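Skandeo Tabletop Pushing Cell

Home > Equipment > Teaching and demonstration cells > Tabletop pushing cell

Stock status: built to order
Demo unit: Ludbridge showroom, bay 2

The pushing cell is the smallest setup we sell, and it's the one people stand around the longest. It's a single arm over a tabletop work board, with a plain rod on the end instead of a gripper. The arm can't pick anything up. Everything it does, it does by nudging, and once you've watched it steer a star around a cylinder without touching the cylinder you start rooting for it a bit.

We build it for schools, TAFEs, university labs and anyone who wants to teach planning and control with parts that cost next to nothing to replace.

Seeing it at the open day

We ran the cell all day at our March open day in Ludbridge, on the same bench it normally lives on. Declan Pryor looked after the morning and Alina Olteanu took over after lunch. The idea was simple: a visitor calls out a goal ("reds together", "blue to the far corner", "get the star away from everything"), one of us types it in, and off it goes. Between goals we let people shove the blocks about by hand so the arm never got the same starting layout twice.

Some 40 people had a turn, including a very keen Year 9 group from Insaurralde College who wanted every goal to involve a traffic jam. Their teacher, Constanza Jara, asked the best question of the day, which was what happens when two blocks are touching and you only want to move one. The short answer is that you come in from the side and go slowly. The long answer took Alina a whiteboard and most of afternoon tea.

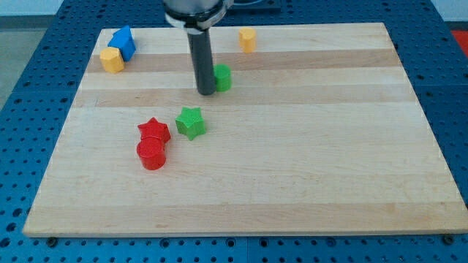

The pushing cell at the Ludbridge open day, rod down beside the green cylinder.

The shapes matter more than you'd expect. Cylinders like to roll off the tip if the push is even slightly off centre. Stars catch the rod between two points, which is lovely for straight runs and a nuisance when you want to let go. Hexagons are the well-behaved ones, so start your students there. We print all the blocks ourselves and the files come with the cell, so if one goes missing under a cupboard you can run off another overnight.

The board is timber, and we're fond of it. Finlay Dow tried a few surfaces while we were working on the first cell and kept coming back to wood: blocks slide on it without skating, it's quiet, and it cleans up with a damp cloth. It bolts down to the perforated table, so you can shift it, turn it or swap it for one of your own.

What you get

Arm, controller and emergency stop
Rod tool, plus one spare
Timber work board with fixings
Block set in red, green, blue and yellow, with print files
Overhead camera and bracket
Broltari control software, classroom licence
Printed lesson notes

The perforated table is sold separately (many labs already have one). Ask us about hole spacing before you order if you're using your own.

Details

Set-up time, out of the crate: 30 minutes with two people
Lesson notes: 13 activities, from first jog to goal planning
Power: ordinary wall outlet
Part number: SK-683

Questions people asked on the day

Can students write their own controller? Yes, and we hope they do. Broltari will hand over the arm's position and the block positions, and take back a direction and a speed. Two of the lesson activities are built around exactly that.

Is it safe to reach in? Pause the cell first, every time. The rod tip is rounded and the arm is speed-limited in classroom mode, but fingers and pushing tools don't belong on the board together. The pause button is the big one on the front of the controller.

Can I fit a gripper later? You can. The tool comes off at the collar, and we stock two grippers that suit. Have a go with the rod first though! Plenty of people come in wanting a gripper and go home talking about pushing.

Does it ever get stuck? It does. A block hard up against another one near the edge is the usual culprit. The software will back off and try a different side, and if that fails it stops and asks for help.

Come and have a turn

The demo unit runs every Thursday from 2 pm, and you're welcome to bring a class or just yourself. Zulema Garrido looks after bookings and can also arrange a longer session if you'd like to try your own code on the arm. Bring it on a USB stick or a laptop, either's fine. Parking is behind the building, entry through the side door.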